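Medicine drawer tips (short version, Im in a rush)
Flornness household notes, updated 23/02/2025

Ours was a mess by November. Cough stuff in the bathroom, tablets in the kitchen, plasters all over. So, one box. Clear plastic, open top, no lid. Lids get lost anyway and you want to see in from the side at 2 am.

Get everything out on the table first. All of it. Empty box next to it, then start choosing.

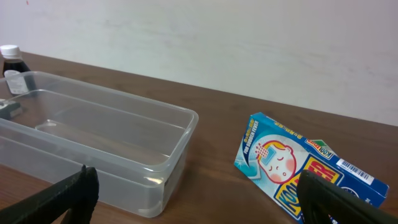

Check dates before anything goes in. Expired stuff in a bag, back to the pharmacy. Don't flush it. Syrup bottles, wipe the neck and the cap with a warm cloth or they glue themselves to the plastic.

Order that works for me:
Bottles first, upright, in a corner.
Flat cartons on edge, name facing up, like files.
Little tins and small boxes last, in the gaps.
Leaflets stay in the cartons. Always.

Measure the drawer BEFORE you buy the box. I didnt. The first one from Yap was too tall by a hair and went to the sewing room. Second one came from the Trurnau shop in Dudidstead, fits fine, holds up to 50 packets if you're patient. 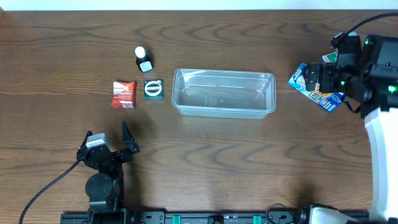

Fever things and stomach things get used most here so they go at the front. Cooling pads stay in their carton, and fold the inner pouch over twice after opening, they dry out quick.

Write the opening date on bottles with a marker, on the label not the cap. Caps get swaped.

Kids in the house? Then the box goes up high, in a cupboard that locks. An open box is no good in a low drawer.

Redo it twice a year. Ten minutes tops once its set up. Wash the box in plain soapy water and dry it properly before refilling.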